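5.3 Filling the ink pads

1. Switch the Guvdale stamper off at the wall.
2. Slide out the dry pad and lay it face up.
3. Unscrew the nozzle cap and apply ink in rows, 24 drops per pad.
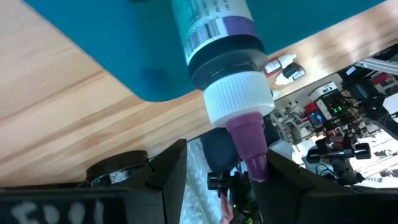 Elínborg Bech: on the 240 model I apply the outer rows first, as the middle floods easily.

4. Leave the pad flat for 150 seconds – do not blot it.

CAUTION: Never mix oil-based and water-based inks on one pad.

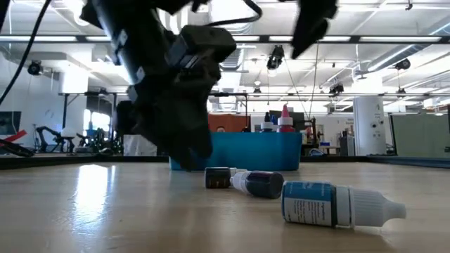 Fig. 157. Dropper bottles on their sides.

5. Refit the pad until the catch clicks.

5.4 Storing ink 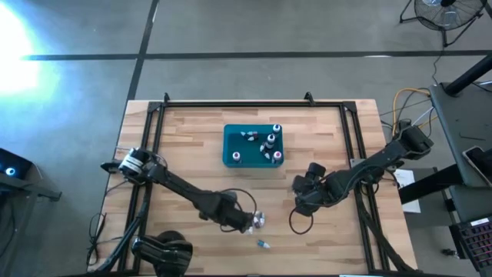
Reading time: 1 min

Close every cap and store inks away from sunlight. Note the month of opening on the base, e.g. January. Order spare pads from Clokeck.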